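About Zetier

Food and drink guides for people who've just got off the train and are hungry.
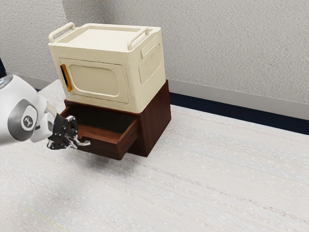
Cream storage box on a dark wooden cabinet.

Started by Ilse Van Rooij and Wouter Verhoeven. Two people, 2 bikes, far too many lunches. Ilse does the eating and most of the writing, Wouter does maps, opening hours and anything with a spreadsheet in it.

What we cover: cafes, bakeries, bars, chip stands, the odd proper restaurant. 700 places on the site so far, more going up in April. Oldest favourite is Verschueren, same family behind the counter since 1991, get the shrimp croquettes. Newest is Skustent, down by the water, cash only last time we went.

We pay for our own meals. No freebies, no paid listings. If a place is bad we usualy just leave it out.

Mira is our newsletter. Goes out when its ready, normally before lunch. Where to eat, whats shut, one recipe if a chef will part with it.

Found a mistake? Place closed down, kitchen hours changed? Tell us through the contact form, Wouter reads them all. Table bookings we can't do, please ring the restaurant.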